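Wadby Repair Room: Gallery

Welcome to our gallery page. The repair room in Wadby is open from July, every morning from 10 until the lunch hour. Miklós Deák and I started it with one long bench and a box of old tools, and now we have 300 square feet and a good lamp. I write a few lines about the room and how we keep it, so that new members know what to expect.

The bench
Miklós built it from the doors of the old Bekora bakery. It is heavy and does not shake when you file metal on it. Please do not put coffee there.

The drawers
We have 30 small drawers for screws, washers and springs. Genowefa Pawłowska wrote all the labels by hand. If you find a screw and you do not know its size, put it in the last drawer and she will measure it.

The floor
We sweep it before closing, also under the bench. Small parts like to roll far, so look in the dustpan before you empty it.

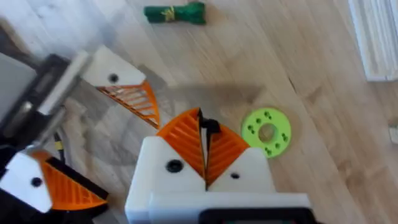
The floor was laid by Mieczysław Kaczmarczyk, who used light wooden laminate and asked us to wait three days before walking on it. We waited two. The marks from our shoes are still near the door, and he shows them to every visitor.

The evening course
Leokadia Malinowski teaches it again after the summer. Write your name on the paper by the entrance if you want a place.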